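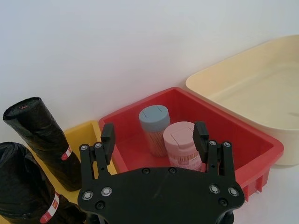
31 juillet 2018, cahier d'atelier, teintures végétales

Troisième bain de garance ce matin, et quelle couleur ! Le rouge est enfin franc, sans ce fond brunâtre qui nous poursuivait depuis mai. Je n'ai changé que deux choses : l'eau (celle de la citerne, bien plus douce) et la montée en température, beaucoup plus lente. Maintenu à 60 degrés, pas un de plus, couvercle posé de travers.

Laine Zelmont, écheveaux mordancés à l'alun la veille. 266 g pesés secs, 300 g de racine broyée. Daryna trouve que c'est généreux, elle voudrait descendre d'un bon tiers. À essayer, mais sur un petit écheveau d'abord, je ne veux pas gâcher le reste du lot !

Deuxième passage dans le même bain, sans rajouter de racine : un corail très doux, presque abricot à la lumière du jour. Je l'adore. Duván aussi, il en veut pour la trame du tapis Flotby et m'a déjà réservé 4 écheveaux (on verra...). Troisième passage : rose pâle, un peu inégal vers les liens. J'avais trop serré, refaire des nœuds en huit bien lâches.

Test au fer sur une mèche du premier bain : ça vire au prune sombre en quelques minutes. Superbe, mais la fibre devient rêche. Rincer tout de suite au vinaigre la prochaine fois ? Demander à Daryna, elle l'a fait sur l'alpaga.

À faire :
- échantillons à la fenêtre sud, moitié sous carton, pour la tenue à la lumière
- recommander de l'alun chez Giraldo, le pot est presque fini
- garder le marc de garance au congélateur, étiqueté cette fois
- lancer la gaude demain si les tiges sont assez sèches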